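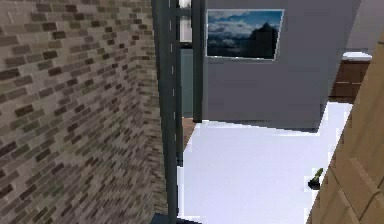
A room in the Clernholm practice house, drawn by a computer. A mountain picture hangs on the gray wall.

How Does a Robot Learn a Chore?

At the Clernham Learning Center, robots learn by being shown. A person called an operator holds a controller in each hand. When the operator's hand moves, the robot's hand moves in the same way. This is called remote control teaching.

Many lessons take place in Clernholm, a house that exists only inside a computer. If a robot drops a cup there, no cup is broken.

The computer saves each lesson from start to finish. One saved lesson is called a demonstration. The center's kitchen collection now holds 3,194 of them, made by 37 operators.
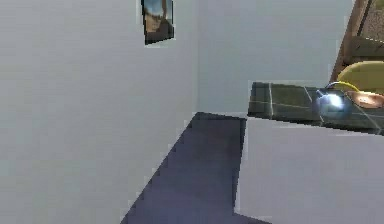
A kettle is a good thing to practice with. The operator must guide the robot's fingers to the handle, close them gently, and lift without tipping. Vikas Rawat, who trains new operators, asks each of them to repeat the same lift 62 times. Small differences between the tries help the robot learn.

Some robots are taught by hand instead. The teacher takes hold of the robot's arm and moves it through the job, and the robot remembers the path.

Words to Know
Operator: a person who guides a robot.
Demonstration: one saved lesson.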